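5. Setting up the bin cell and running a grasp trial

This section assumes sections 1 to 4 are done: arm bolted down, controller on the network, Timine server up and answering. If the Timine status page is red, go back. Don't start here and hope.

What you get at the end: one full trial block, logged, in a form the Hadgu scripts will take without hand editing. The method is the one in the write-up (push first, then grasp, versus grasp only). Same bin, same object sets, same seeds. If you change any of those it's a different experiment, so give it a different run name.

5.1 Before you power anything

1. E-stop in reach of the person at the keyboard. Not across the room.
2. Clear the table on the approach side. Cups, laptops, tape measures, all of it off.
3. Check the bin hasn't moved. Compare the corner against the tape marks on the tabletop. If it's off, loosen clamp, shift, retighten.
4. Push the bin with your hand. Hard. If it slides, the clamp isn't doing its job.
5. Look over the cable loop at the wrist. Needs slack when the wrist is turned all the way each direction, but not so much that it drags on the bin wall.
6. Check finger screws. Finger tight plus a quarter turn. More than that cracks the clear parts.

CAUTION: Do not reach into the bin with the arm enabled. Not in hold, not in pause. Pause keeps the drives live.

Note: worn paint inside the bin is fine. Do not repaint. The depth threshold was tuned on a scuffed bin and a fresh coat throws it off. We repainted in May and lost the better part of a week finding out why the floor was showing up as an object.

5.2 Power up order

1. Controller first. Wait for it to finish booting, fans settle down.
2. Gripper board second. Watch for the status light on the hand.
3. Vision machine third.
4. Start the Atix driver: atix up --cell bin
5. Start the planner: flurnus start
6. Home the arm in slow mode. Slow mode is the default after every restart, leave it that way for homing.

If Flurnus says "no hand" you did 2 and 4 in the wrong order. Stop both, gripper board off, back on, then 4 again. Restarting Flurnus alone doesn't fix it.

5.3 Bin registration

The planner needs the bin pose, floor and the four walls. Walls matter more than people expect. They slope, and the fingers have to know that or they catch on the way down.

1. Empty the bin.
2. Run: flurnus register --bin
3. Arm goes to the look pose and takes the empty background. Stay out of the way, no shadows.
4. Check the overlay on screen. Wall edges should sit on the real edges all the way along.
5. If one corner is out, it's nearly always the bin and not the calibration. Redo 5.1 step 3.
6. Save. Registration is good until someone bumps the table.

The background picture gets subtracted from every later one, so whatever was in the bin at step 3 becomes invisible to the planner. Leave a screw in there and it'll never see it.

5.4 Choosing and placing objects

Object sets are listed in sets.txt. Each set mixes soft and hard things on purpose. Soft items fold when pushed and then present differently, hard items slide and turn. The method has to deal with both, and a set that's all blocks will give you nice numbers that mean nothing.

1. Pick the next set on the list. Don't pick favorites.
2. Put objects in a box, shake, tip into the bin.
3. Don't straighten anything. Clusters stay clustered, strays stay stray.
4. If something lands outside the bin, put the whole lot back in the box and tip again.
5. Drawstrings and straps: leave as they fall, unless they hang over the wall. If they do, tip again.
6. Step back, both feet behind the line.

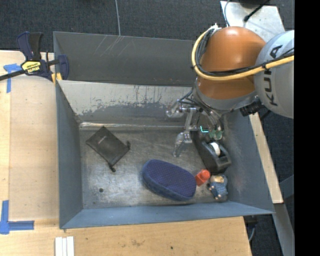
Once the bin is filled, give it a few seconds before you trigger the first look. Round things roll and pouches sag. A picture taken too early gives a grasp point that's off by the time the hand gets there, and it'll be scored as a method failure when it was really you being in a hurry.

5.5 Running a trial block

A block is 200 attempts. Plan on staying with it, the cell isn't cleared for unattended running.

1. Set the run name: set, condition, seed. No spaces. No dates in the name, the logger adds its own.
2. Set the condition. "pg" is push then grasp. "g" is grasp only.
3. Run: flurnus block --n 200 --cond pg
4. Confirm the prompt. Arm moves right after you confirm, no countdown.
5. After each attempt the screen shows LIFT, DROP or MISS. Watch the hand and check you agree. If not, hit F and type the right one.
6. When the bin is empty the planner stops and beeps. Refill per 5.4 with the same set. Carry on.
7. At the end, wait for "log closed" before you touch anything else.

What counts:

LIFT: object held above the rim height until the arm reaches the drop pose.
DROP: object left the floor, then got lost before the drop pose.
MISS: fingers closed on nothing, or on the wall.

Two objects lifted together is a LIFT, with a flag. Press 2 on the keypad to flag it. Don't count it twice. The Hadgu scripts split those out later.

Push attempts aren't scored on their own. A push is part of the attempt that follows. The planner is allowed up to 4 pushes before it has to commit to a grasp, after that it takes the best one it has, good or bad. Don't raise the limit to help it out. It will happily push a soft item round the bin all afternoon.

CAUTION: If a finger jams against a wall, E-stop. Don't wait for the force limit to trip. It does trip, but late, and by then you may have a bent linkage.

5.6 Pausing and picking up again

1. Press P. The arm finishes the current move, then holds.
2. Drives off at the controller if anyone is going near the bin.
3. Do what you need.
4. Drives on, slow mode, check the overlay again.
5. Press P again.

If you moved the bin, or think you might of, the block is void. Register again and start over. Annoying but it's quicker than arguing about it at analysis time. If you only moved an object, drop the current attempt with D and refill.

5.7 Checking the log

1. Open the run folder on Timine. One line per attempt, plus before and after depth for each.
2. Line count should match the block size. Short means dropped attempts, see 5.6. Long means someone ran two blocks under one name.
3. Run: hadgu check runname
4. Look at the disagreement line. That's where your F corrections differ from the automatic score. A few is normal. If it's a lot, the rim height is probly wrong.
5. Run: hadgu merge

Merge needs both conditions for the same set and seed. It'll sit there with no message if one is missing. Known bug, just ctrl-C and check your folder.

Note on reading results: don't quote a percent from one block. The spread between seeds on the same set is bigger than it looks, and grasp only can beat push then grasp on a lucky tip where everything lands apart. The gain from pushing shows up when things are touching or lying against a wall. Compare over all seeds, and split by the "crowded" column before you say anything about the method. That column comes from the first picture after a refill, nothing to fill in by hand.

5.8 Problems we've hit

Hand descends, stops short, goes back up. Wall clearance set too big. Lower it a step at a time, re-test with one object in a corner.

Grasp points floating over bare floor. Shiny patches on the metal giving bad depth. Kill the overhead light nearest the bin and register again. Don't put tape or paper on the floor.

Dark items not found. Dark fabric on dark metal is a hard case for color. Check the depth-only option is on (--depth). A flat pouch is low, so also check the floor threshold, it may be cutting it off.

Strings caught in the fingers. E-stop, drives off, free by hand. Score it as whatever it was before it caught. Then look for thread left round the finger pivots.

Error 372. Gripper lost comms mid-move. Check the connector at the wrist before anything else, it works loose when the cable loop gets tugged. Reseat, gripper board off and on, home in slow mode. The attempt in progress is lost, D to drop it.

Planner picks same bad grasp over and over. It's supposed to down-weight a failed spot. If it doesn't, the history file is read only. Fix permissions, restart Flurnus, not the whole cell.

Clamp creeping. Wipe the pads and the bin edge. Grease from the wall ends up there somehow.

5.9 Shutting down

1. Wait for "log closed".
2. Arm to park: flurnus park
3. Stop Flurnus, then Atix.
4. Drives off, gripper board off, controller off. That order.
5. Objects out of the bin and back in the set box. Check against sets.txt, small ones go missing.
6. Leave the bin clamped. Next person will thank you.
7. Write the run name and anything odd in the cell book. Odd includes noises.

Next: section 6, adding your own object set.

Flurnus bin cell guide, section 5 | Last changed Nov 1, 2018 | Contact: use the form on the Flurnus project page | Back to top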